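October 8, 2022

Saturday, and I went in anyway. The Flenden cell has been on my list since September and I wanted it quiet. The vendor note says the new hand settings are "ready to use out of the box." I have read that sentence on a lot of boxes.

Started with the sim, which I still don't trust much. Kakakhel is the name they gave the kitchen task set, and it loads with the two arms at the bottom of the table and the housewares laid out around them. Pretty enough. The friction is too kind and the table never has a crumb on it. Last month the sim passed every grip I gave it and the real right hand let a spoon slide on the second day. So I treat it as a place to catch stupid mistakes – wrong limits, a wrist turned the wrong way – and I leave it at that.

First mistake caught: mine. I had the old thumb offset for the left hand still in the config, 28 where it should be 39. The thumb parked itself across the palm and the fingers closed on top of it. On the real hand that would have been a tendon and a week of waiting for parts. Changed it, saved it, wrote the number on the tape on the cabinet door.

Then the right hand. I stopped the run with the left hand open and the right one closed on the handle of the wooden spatula, over the cutting board, and went through the joint readings at that point.

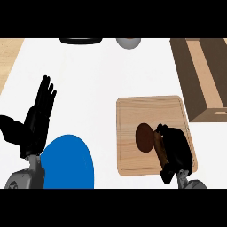

What I changed

Left thumb offset to 39. Right grip force down to 170 from whatever the Turnier update had put in there. I didn't write the old value down, which was dumb. Wrist speed left alone. The update notes claim smoother wrist motion and I couldn't tell the difference, so I'm not touching it until I can.

What I don't believe yet

The cycle counter. It says 1,742 on the right hand and I'm nearly sure it resets its own total when the controller loses power. If so, the grease schedule is off too, and the hand is overdue. Checked the knuckle covers on the real one before I left. No grit, a little play in the outer finger. I don't like it but it's inside the limit.

Gurkance wants the cell back on Monday. They can have it if the real hands do what the sim hands did, slowly, with me standing next to the stop button. Home by four. Forgot my lunch in the fridge there again.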